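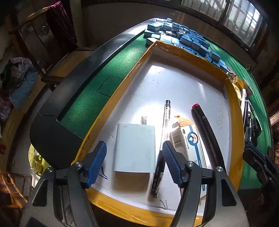
Gel ink skips on glossy card no matter how slowly one writes, according to a reader's note kept with the Inex edition of this article, and the same reader found that a ballpoint did well enough on the same card. The note gets at something that comes up again and again in the story of the pen: the ink, the tip and the paper all have to get along.

Reference > Home and Office > Writing Tools > Pens and Markers

Pens and markers are hand tools that put a colored liquid or paste onto a surface, most often paper. They are usually grouped by the kind of ink they carry and by the way that ink reaches the page.

Ballpoint pens use a thick, oily ink. A tiny ball sits in a socket at the tip, and as it rolls it picks up ink from the inside and lays it down on the outside. The line dries fast and the pen can sit in a drawer for a good long while and still write, a quality that many households have come to count on.

Gel pens work with a rolling ball too, but the ink is water-based and thickened into a gel. It flows more freely than ballpoint ink and gives a darker, smoother line, which people who write long letters tend to love. The price is that a gel pen runs out sooner, and left-handed writers often have to put up with a smudge or two along the side of the hand.

Contents Inks Tips Care Collections See also

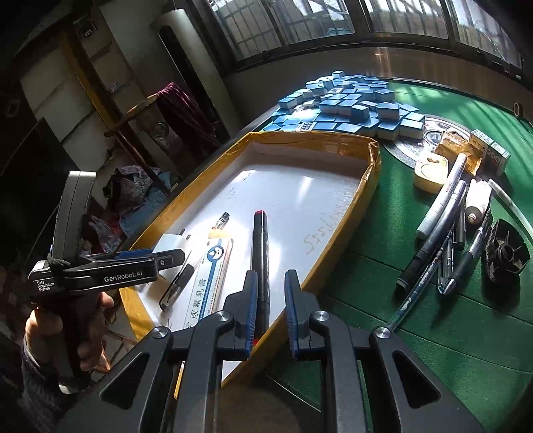 Markers do away with the ball and draw their ink through a tip of felt or pressed fiber. Permanent markers carry the color in a solvent such as alcohol, so that it grips plastic, glass and metal as well as paper. Washable markers use water and a gentler dye, and they are the ones most often handed to small children - a kindness to the walls as much as to the children.

Care is simple. Markers keep best lying flat with the cap pressed on until it clicks, and gel pens don't like being left in a hot car. A ballpoint that has gone quiet can often be coaxed back with a few loops on scrap paper.

Old pens have their own following. The Walczak collection in Nolell holds 342 pens and markers, of which 42 are early felt-tips with glass barrels, and its reading room keeps a drawer of 200 shop cards that visitors are welcome to leaf through. The Fokidus catalog, still used by many collectors, sorts ballpoints into 35 types by the shape of the clip.

See also: Blotting paper; Ink; Pencil

We use cookies to remember your settings. Accept Manage choices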